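February 26, 2024

Today I wanted to write letters, but I spent the whole afternoon with the winter clothes. In Ponstead the heating in our building is set to 80 and nobody can change it, so I wear a T-shirt inside and I need the thick things only for the bus stop. Still I don't want to put everything away before May. Last year I did it too early and I was cold for three weeks.

The yellow knit was the one I left for last. I bought it in the second-hand shop of Munteanu, on the street behind the station, for 39 dollars, and it was the most expensive piece of clothing I had bought since I came. My mother would say it is a grandfather color. I like it very much. It has thick cables everywhere, also on the sleeves, and this makes it difficult to fold, because the cables don't want to bend where I want them to bend. I spread it on the bed over the blue and gray cover and started with one sleeve across, as my aunt taught me.
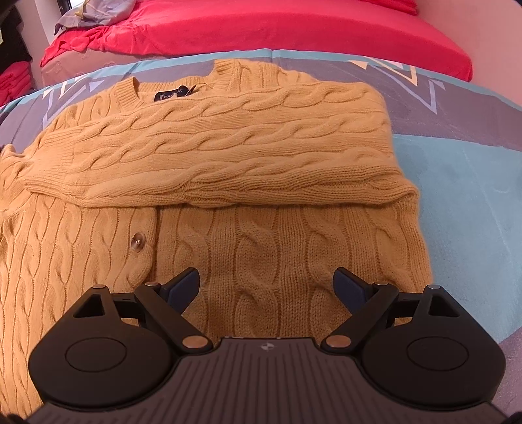
İlker Uysal told me on the phone that I must never hang such a thing, it will grow until the knees. He was very serious about it. His green one from Ukemdale was on a hanger for one winter and now the shoulders have two points, like small horns. So I promised him: only folded, and on the top of the pile, with nothing heavy on it.

I had to begin again several times. First it became too long for the drawer, then too thick in the middle. For the drawer the width must be less than 46 centimeters -- I still measure in centimeters, I cannot think in inches when I am tired. In the end I had a more or less straight package. A few threads are loose at the edge. I should pull them to the inside with a thin crochet hook, but mine is in the box with the buttons, and I did not open that box today. 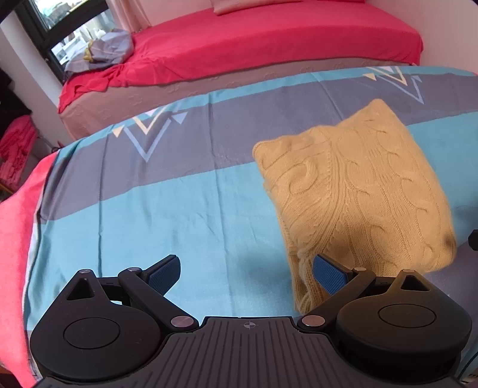 Leave the threads alone until you have good light, my sister wrote when I asked her, and do not cut even one of them. She is right, I think. I cut one on a scarf from Ostik two years ago and the hole became as big as a coin.

Tomorrow the socks. I also must call the laundry about the gray coat, the ticket number is 3708 and I wrote it on my hand already once and washed it off.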